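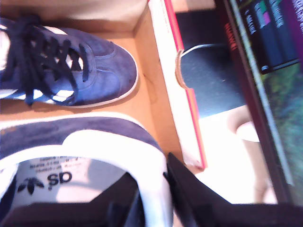
Navy suede pair in the box, laces still loose.

Support > Orders and Returns > Wrong Box or Label > Ticket 269

Opened by: Sieglinde Seidel
Status: Solved

Hello, and thank you for reading this, I know it's a busy time of year for you all! I have two pairs of Adidas sneakers to send back to the Atness store through your returns desk, and the form will not let me past the label page. One pair is the navy suede you see at the top (such a pretty color, I'm truly sorry to part with them). The other is white with the navy trefoil. The form wants me to type in whatever is printed on the side of the box, so I did, and it told me "item not found in this order." I tried it 4 times, twice on my phone, and then made myself a cup of tea and tried once more for luck.

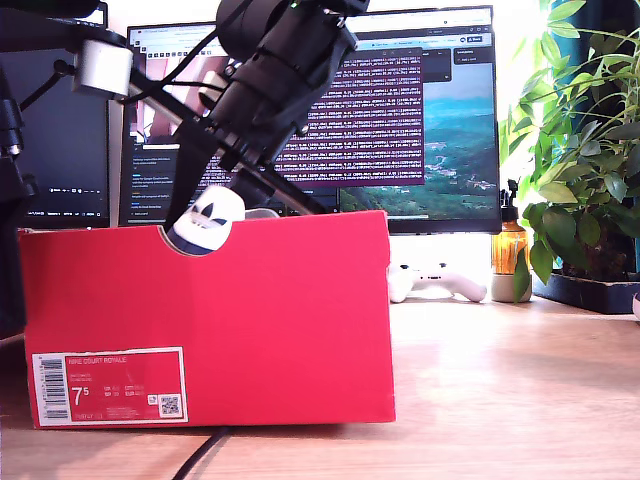 Photo: S. Seidel, attached to ticket

Reply from Vogler Returns Desk

Hi Sieglinde, thanks for such a clear note, and for the photos, they saved us both a lot of back and forth! The label on the red box reads NIKE COURT ROYALE, size 7.5, and the shoe in it has an Adidas trefoil on it. So the form is looking up the box and your order only knows about the shoes. Please leave that barcode alone. Look inside each shoe for the small printed lines with the size and product codes (on your navy pair they're on the insole, above the logo) and type the product code in with no spaces. Then choose "other box" on page two.

Reply from Sieglinde Seidel

Well, the navy pair went through right away, hooray! The white pair gave me error 37.

Reply from Vogler Returns Desk

Error 37 means the size doesn't match the order. Did you perhaps carry over the 7.5 from the box?

Reply from Sieglinde Seidel

I did, oh dear. I put in the size from the shoe and both labels printed. I'll tuck the laces in, tape everything up and drop it at the Sinham counter before lunch. Thank you for being so patient with me!

Ticket closed by customer.

Comments

grirnau_fan: Same error here in December, the code inside the shoe fixed it.

Mags T.: Where is "other box"? I only see "original box."

pollyanne: @Mags scroll down, it's under the gray line.

Contact us | Copyright Vogler Returns Desk | Back to top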